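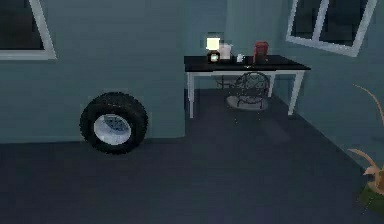

House rules for home robots: the gallery page

Hello, and welcome to the picture page for the Uvberg house rules. I keep being asked where the pictures live (they used to be buried at the back of the draft, behind the definitions, where only the very stubborn would find them) so I've given them a page of their own. The rules are meant for anyone who builds or tests a robot that will one day roll around in somebody's home, and we wrote them in everyday words on purpose. If you need a lawyer and a dictionary to find out whether your machine may go through a bedroom door, something has gone wrong well before the robot turns up.

I'm the one who holds the pen. Zoila Lozano looks after the simulated flat we test the wording in, which is called Sokar, and Ludger Teuber reads every draft and sends it back with most of the adjectives crossed out. The draft has nine rules at the moment. We had 87 comments on the last version, a good many of them about one word in Rule 4, and I'll get to that.

Last changed 21/07/2025.

How we use the rooms

Every rule has to survive a walk through Sokar before it goes into the draft. I don't mean the robot has to survive it — I mean the sentence does. Zoila loads up a room, we put a still of it on the screen, and one of us reads the rule out loud while the others try to apply it to what's there. If two people come away with two different answers, the sentence gets rewritten. It's slow and a bit silly and I enjoy it enormously.

We like doing this in simulation because you can go back to exactly the same room next week and nothing has been tidied. Quispe, the firm that lent us their test kitchen last year, were lovely about it, but people do need to make lunch in a kitchen, and by the second visit the stool we'd spent an hour arguing about had been moved to another floor.

The room with the lamp and the table

Back wall, black-topped table, lamp on at the left end, wire-backed chair pushed partly under. Used for Rules 2, 3 and 6.

Rule 2 says: plan for the light you have, and slow down when you can't see well enough to stop. I love this room for that one. The lamp is the only thing giving off any light you can see, and both windows are dark, so it's a fair question how sure a robot's cameras would be about the floor over by the plant. Our first wording said "in poor light", and everyone in the meeting had their own idea of what poor meant. Now the rule asks the maker to write down the lowest light level at which the robot can still spot a chair leg at its normal speed, and to test at that level. Much better! You can check a number.

Rule 3 is about thin things. Chair legs, table legs, plant leaves that stick out into the way. The chair here has thin dark legs and a backrest that's mostly gaps, over a dark floor, and Ludger has said more than once that he'd fail half the machines at the last trade fair on that chair alone. The rule asks for a test with an openwork chair as well as a solid one. A comment from Maltora (they make the little delivery carts you may have met in hospital corridors) wanted us to name a particular model of chair. We didn't, chairs go out of production, but we did add a line giving the thickest leg you're allowed to use in the test, which I think covers what they were worried about.

Rule 6, things on tables. If your robot has an arm and it reaches over a tabletop, it must treat everything it can't name as fragile and full. So the red canister counts as full. So does the white container with the lid. And the small white thing in the middle of the table, which I've been calling a cup and Zoila calls a box, is the best argument for the rule I've ever had, given that two grown adults who've looked at it for weeks can't agree.

Rule 4, and the word everyone wrote in about

Rule 4 used to begin "A robot shall not enter a bedroom without permission." Fine, you'd think. But whose permission, and for how long, and does a doorway count as entering? We got letters. One reader in Quispe's design team pointed out that a robot which stops in the doorway to ask if it may come in has just blocked the only way out for the person inside, and I went quite cold reading that, because of course she was right.

So the word "enter" has gone. The new wording says the robot stops before the door, well clear of it, far enough back that a person can walk out past it, and asks from there. If it can see into the room from where it stops, it doesn't keep the pictures. We've also said that permission runs out. If you let the robot in to fetch the laundry, you haven't let it in for the evening.
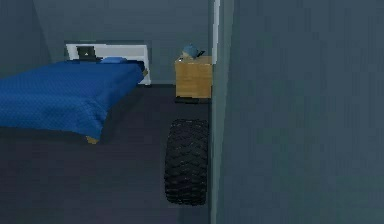 Sokar, bedroom from the doorway. Used for Rules 4, 5 and 8.

I like this view for the rules meetings because you get so much from the door without going a step further. The bed with the bright blue quilt, the nightstand, the big black tyre standing on the floor in front of it. Ask someone to read Rule 4 while looking at this and they start shuffling their chair back, which tells me the distance wording is doing its job.

Rule 5 is the one for obstacles that could roll or tip. The old text said "leave loose objects alone", and then we spent most of an afternoon on whether a tyre standing upright is loose. Ludger said yes, Zoila said it depends what's holding it up, and I said could we please write a rule that doesn't depend on knowing. What we have now is: if an object is round, or is taller than it is deep, the robot gives it extra room on every side and never nudges it to find out. There's a tyre in the lamp room as well, leaning on the back wall, and we read the rule again with that one in front of us to make sure the answer came out the same. It did, though the leaning one did make us add the word "leaning".

Rule 8 covers screens and private things. On the bed there's a small black rectangle that looks like an open laptop, or it might be a tablet in a frame. For the rule it doesn't matter which. Anything that looks like a screen gets blurred before a picture leaves the robot, and a machine that can't do the blurring on board doesn't get to send pictures from a bedroom. We had a long comment asking whether that includes picture frames, and the answer is yes, if the robot can't tell them apart. Same thinking as the cup-or-box business!

Oh, and bedding. Look at how the quilt hangs down the side of the bed and stops short of the floor. A low robot can see a gap there and decide it's a way through. The draft says hanging cloth is to be treated as a wall down to the ground, unless the person has said the robot may go underneath. That's tucked into Rule 5 for now and I'm still not sure it belongs there. It may end up in a rule of its own.

Using the pictures

You're welcome to use both stills in your own training or meetings. Please keep the name Sokar with them, and please say they're simulated — we had one turn up in a slide deck as a real flat, and Zoila got a very puzzled email about the decorating.

If you're running a read-aloud session yourself, five people is a good size. Give them one rule and one room, have everyone write down what the robot should do before anyone speaks, and then compare. Don't let the person who wrote the rule explain it. (I am terrible at this. I have been asked to sit on my hands.)

Comments on the new wording of Rules 4 and 5 are open until the end of September. Send them to the usual Uvberg address with the rule number in the subject line, and if it's about a particular room, say which one. I'll put up more rooms as the later rules get their turn, and the hallway is next, once we've agreed what counts as a stair.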